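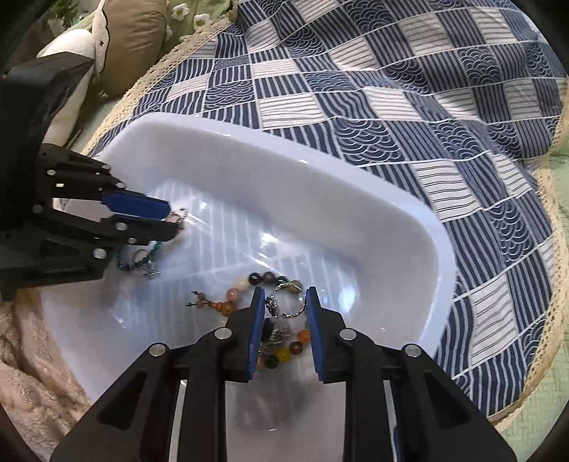

Vol. 2, page 180

Piecework

The grippers came home with me in December, in a box that had held printer paper. I signed for them in three places. The form said I was not to use them for personal tasks, so naturally by that evening I had picked up a sock, two grapes and the mail.

Before that I had been a sorter at Warraich, on the second floor of the old bank building in Clerkholm. Warraich buys jewelry by the pound from estates and closing shops. The good stuff gets skimmed off downstairs, and what's left comes up in tubs: beads, bangles, single earrings, chains that have spent twenty years in a drawer getting to know each other. We picked it apart, put like with like, and sent it out the door in little bags. I was fast. I could open a knotted chain with a pin and my thumbnail while having an argument about parking.

Then Warraich bought the Lalo. The Lalo was a sorting arm, and it arrived with a man in a fleece vest who told us it would be taking over the boring parts. We looked at each other. We had not known there were other parts.

The Lalo did fine with bangles. It did very well with watches. Give it a necklace, though, and it would lift one bead with great confidence and bring up everything else in the tub, like a man picking up a tablecloth by the corner to see what's for lunch. It did this for a week. We were asked not to gather around.

So they sent us home to teach it. My new title was demonstration associate, and it paid the same as sorter, though it took longer to say at the dentist. The idea was that I would do my old job holding a gripper in each hand, and the Lalo would study how I did it and stop embarrassing the man in the vest. Every home should be different, they said. They wanted it to see the world. I set up in the back bedroom, on the patchwork quilt with the lace edge, because the light is good in there and the cat isn't allowed.

My first tray took me most of a morning. There was a teal bead necklace in it, the thin kind you'd win at a fair, and I must have dropped that thing more times than it had beads. The jaws are black with blue pads on the fingers, and the pads are where your opinion of yourself goes to die. I had been picking up small objects since before I could walk. Now I was sweating over a ring on top of a bracelet, trying to get the one without the other, with my tongue sticking out.

"How's the teaching?" my sister asked on the phone.

"I'm learning a lot," I said.

The quota was 210 trays a month. You tipped the pieces in, you separated them, you tipped them back and did it again. By the time I hit my stride I could lay a necklace down straight and set a charm next to it without a clatter. Then I'd pour the whole lot back in a heap. My mother, who had worked her entire life and was proud of it, watched me do this from the doorway for a while and went to make coffee.

I got attached to certain items. There was a bracelet of stone beads in browns and oranges that always ended up in the middle, whatever I did, like a guest who has found the good chair. I got so I'd say good morning to it.

The emails came from a company called Midova, which scored us. I had never met anyone from Midova and I pictured them as a long hallway. Midova told me my left hand was hesitant. Midova told me I had paused over a necklace for no reason. I wrote back that I was looking for the end of it. The reply said the Lalo did not need to look for the end, and I said well, maybe that was its trouble, and I got a form letter thanking me for my insight.

Around tray 3000, if you added up the whole second floor, they called us in to see. The bank building smelled the same. They had put my stool in the corner with a plant on it.

The Lalo lowered itself over a tub and took hold of a chain. It lifted a little, and stopped. It shook the chain twice, gently, off to the left, and a ring fell out of the tangle and rolled. Then it went back in.

"It's never done that shake before," said the man in the vest. "We don't know where it's getting that."

I knew. My grandmother did it with green beans, and I do it with everything: keys, laundry, a bag of chips. I looked down at my hands, which were in my coat pockets.

"Does it slow it down?" somebody asked.

"A bit," he said. "We could probably train it out."

The arm did it again. Twice, off to the left. I asked him if there was any coffee, and he said it was by the stairs now.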